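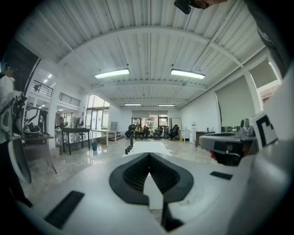

Black on white, with a bit of pale gray.

I have been trying to pick a white for the hallway since June. The store in Hergate has a whole wall of them, and I came home with 30 little cards, which I taped up next to the coat hooks and then ignored for a week.

Kadir Saraç, who painted our stairs and has opinions, came by and told me they were all the same color. Jasper from next door told me they were all different and that most of them were pink. Jasper also thinks our front door is green, so I weigh his testimony accordingly.

I bought five sample pots anyway. One looked like toothpaste in the morning and like an old pillowcase by dinner. Another one, called Trandton Mist, cost more than my shoes and dried to precisely the shade the wall had been before I started. I stood there with the brush for a good while, looking for the edge of it.

My wife has asked, kindly, whether the hallway needs painting at all. It gets around 70 seconds of my attention a day, most of it spent hunting for keys.

So I've ordered two gallons of the pillowcase. Kadir is coming back next week to do the ceiling, and he wants to know what white I'd like up there.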